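Course Handout 7: Learning Two-Arm Table Tasks from Demonstration
Unit 3, Imitation Methods. Revised April 2020
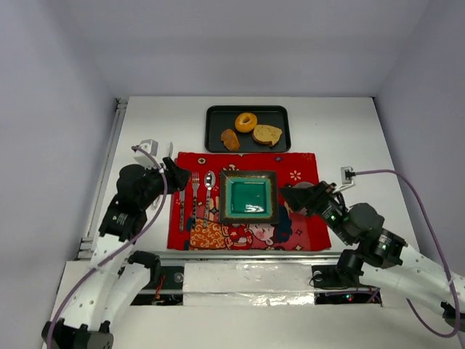

The previous handout treated a policy as a function from one observation to one action. This one covers what changes when the policy outputs a short sequence of actions instead, and why the change matters for long tasks such as setting a place and serving food onto a plate.

1. Setup and notation

The observation at step t, written o(t), contains the joint positions of both arms and one image from each wrist camera. The action a(t) contains target joint positions for both arms and a target opening for each gripper. A demonstration is a list of pairs (o, a) recorded while a person operates the arms. The training set D is the collection of all demonstrations.

Plain behavior cloning fits a policy by minimizing the average error between predicted and recorded actions over D. It treats every pair as independent. The policy is then run in closed loop, where its own errors decide which observations it sees next.

2. Compounding error

Suppose the policy makes a mistake with probability e at each step, and that after a mistake it is outside the training data. Over T steps the expected cost can grow with the square of T. A table task is long in this sense. Moving a slice of bread from a tray to a plate involves an approach, a grasp, a lift, a transfer and a release, and a grasp that is off by a small amount may only show its effect at the release.

There are two standard responses. One is to collect corrections in the states the policy visits. The other is to reduce the number of decisions, which is the subject of the next section.

3. Action chunks

Let the policy predict k actions at once: a(t), a(t+1), ..., a(t+k-1). If all k are executed before the next query, the number of decisions falls from T to T/k. Chunks also help with pauses in the demonstrations. An operator who stops for a moment above the plate produces nearly identical observations with different following actions, and a single-step policy may learn to stay still.

The cost is slower reaction. With k = 32, the arms run open loop for 32 steps. If the bread slips during that time, the policy does not respond until the next query.

A compromise is to query at every step and average the overlapping predictions for the current time. The weights are w(i) = exp(-m i), with i = 0 for the oldest prediction. A small m brings newer predictions in faster. Averaging assumes that the predictions agree on a strategy. If one chunk goes left of an object and the next goes right, the mean goes through it.

4. Class results

The Noonan dataset used in Lab 3 has 80 demonstrations of the serving task. One was dropped during cleaning for a missing joint log, leaving 79 for training. We trained 3 seeds for each chunk length with the Werkix code.

k = 1: frequent stalls before the grasp, all seeds.
k = 8: stalls less common; most failures at the transfer.
k = 32: no stalls; most failures are missed grasps.

Report results per seed. Do not pool trials across seeds and treat them as independent samples.

5. Problems

5.1 Show that for fixed m > 0 the normalized weight on the newest prediction decreases as k grows.

5.2 The bound in Section 2 assumes no recovery. State what changes if the policy returns to the training data within r steps.

5.3 Retrain k = 8 without the wrist images. Report the stage at which each trial fails, using the stage names in Section 2.

Reading for next time: October lab notes, part 2, on gripper timing.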